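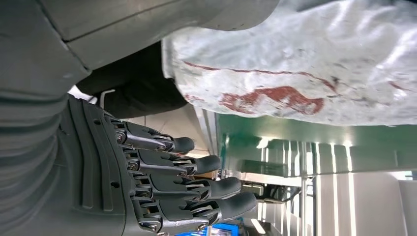 **Musell white woven sack, uncoated, open mouth**
Supplier: Drela
Quantity bought: one bale of 200
Reviewed: 16 December 2018

The Musell is a white sack with red print in woven polypropylene, sold flat in bales. It has a hemmed mouth, a single folded and stitched bottom seam, and no liner or drawstring. We bought it for the packing room at Janside, where it is used for dried beans, seed corn, offcuts of cloth, and whatever else needs to be moved from one shelf to another without spilling. It replaced a paper sack from Antunes that we had used for several years. I have used both, and most of the comparisons below are against the paper one.

### Fabric

The weave is flat tape in both directions. The tape has a slight gloss and lets some light through, enough to judge the fill level with a lamp behind it but not enough to identify the contents. Label the sack.

Tape width is even across the bale. I found a few places where a tape had folded over on itself during weaving, leaving a narrow ridge. These did not open under load. I also found two sacks with a dropped tape near the hem, and those were set aside for rags.

The fabric is uncoated, so it breathes. This is correct for beans and seed and wrong for flour, fine salt or anything milled. Cornmeal sifted through the weave as soon as the sack was set down hard. If you need to hold a powder, use a liner bag or buy the coated version, which Drela lists separately and which I have not used.

### Seams

The bottom is folded once and closed with a single line of chain stitch. Chain stitch is normal at this price. Its weakness is also normal: if the wrong end of the thread is cut, the whole seam can be pulled out in one motion. The thread tails on our bale were left long enough to catch on shelf brackets. Trim them to a finger's width, and do not pull them.

A double fold would be better for seed. With a single fold, small grains can work into the corners and sit behind the stitching, where they are hard to shake out. Anyone switching one sack between varieties should turn it inside out and run a stiff brush along the bottom. Stavros Grgić, who handles the seed orders, no longer reuses sacks between varieties at all and marks each one with a grease pencil.

There is no side seam. The body is woven as a tube, so the load is carried by continuous fabric, and we have had no side failures.

### Mouth

The hem is heat cut, folded and stitched. It holds its shape well enough to be rolled down into a collar, and a sack with a three-turn collar will stand open on the bench while it is being filled. Without the collar it slumps. The fabric is slippery and remembers every crease from the bale, so the first filling of a new sack takes two hands or a helper.

To shorten this step:

1. Shake the sack open by the bottom corners.
2. Put one arm inside and push both corners out square.
3. Roll the collar outward.
4. Add a scoop or two of contents before letting go.

After the first few uses the fabric softens and step 2 can be skipped.

### Load

We fill to 30 pounds for anything lifted by hand. At that weight, the sack can be carried by the gathered mouth without stretching at the hem. I did not test to failure. One sack was loaded well beyond our usual weight with wet sand and dragged across the concrete yard. The body held. The bottom corner wore through at the fold.

Abrasion is the limit on this sack. It should be lifted onto a cart. The paper sack from Antunes was worse when wet and somewhat better when dragged dry, having three plies to get through.

A filled sack was left hanging by its tied mouth for 48 hours to check for creep. The tie had moved up slightly and the tapes under it were narrowed and shiny. There was no tearing. I would not hang one permanently.

### Stacking

This is the weakest area. The surface is smooth, and two filled sacks placed face to face will slide. Low stacks are acceptable if the sacks are laid flat, patted down, and crossed in alternate layers. Anything higher needs a wall on at least one side or a non-slip sheet between layers. Paper stacks better and always has.

Empty sacks have a related problem. Flat in the bale they are compact. Once used, they trap air and will not lie down. Aurelia Coman folds hers in thirds lengthwise, then rolls them from the bottom toward the mouth to push the air out, and stores the rolls upright in a crate. I tried folding them in quarters and the pile fell over. Use her method.

### Tying

Cotton string slips on this fabric unless it is wrapped twice before knotting. Jute is better. Plastic-coated wire ties hold best but cut into the tapes if twisted too far. A miller's knot in jute is secure and can be released in one pull when tied with a loop.

Leave a neck of at least a hand's width above the contents. Shorter necks work loose when the sack is laid on its side.

### Cleaning

Bean dust comes off with a shake and a damp cloth. Soil does not come out of the weave completely and leaves a gray cast, which is cosmetic. We washed a batch in cold water with dish soap and hung them over a line by the bottom seam. They dried quickly in the body and slowly in the folded hem, so check the hem before putting anything dry back inside. A sack put away with a damp hem smelled musty the next time it was opened.

Do not use a dryer. Do not iron. Polypropylene softens at temperatures either one can reach in places.

### Sunlight

No ultraviolet rating is given on the bale label. Sacks kept indoors show no change. One left on the south fence through the summer became brittle, and the tapes broke into short flakes when it was crushed by hand. The flakes are a nuisance to sweep up and should not be allowed anywhere near food or seed. Treat this as an indoor sack. If it has spent a season outside, discard it.

### Cutting to size

We cut some sacks down for smaller lots. Scissors leave an edge that frays at once and keeps fraying. A hot knife seals it cleanly and quickly, but needs ventilation and a metal straightedge. Clementina Fonseca prefers to fold the cut edge over twice and sew it by machine with a long stitch; her hems have outlasted my hot-cut ones. A short stitch perforates the tapes and should be avoided.

### Consistency

This was our second order. The first was a full 400 in two bales, bought last year, and the fabric was slightly stiffer. Dimensions were the same as far as matters for our shelves. Sérgio Abreu believes the earlier batch had a tighter weave. I compared the two against a window and could not confirm it, but the older sacks do sift a little less.

### Ratings

| Item | Rating out of five |
|---|---|
| Body fabric | 4 |
| Bottom seam | 3 |
| Mouth and hem | 4 |
| Stacking when full | 2 |
| Storage when empty | 3 |
| Cleaning | 4 |
| Outdoor use | 1 |

### Who should buy it

It suits beans, whole grain, seed, onions for short periods, cloth, cord, and dry offcuts without sharp edges. It is a poor choice for powders, sheet metal scrap, firewood with bark on, or anything stored outside.

The bale is a large commitment for a household. Drela will split one on request, although the split packs come tied with string and the outer sacks arrive creased. Benvinda Fonseca places our orders and reports that a request for trimmed thread tails was noted and had no effect on the second delivery.

We will reorder the same item for beans and cloth. Seed is moving to a sack with a double-folded bottom as soon as the current bale is used up, and the remaining paper sacks are being kept for the cornmeal.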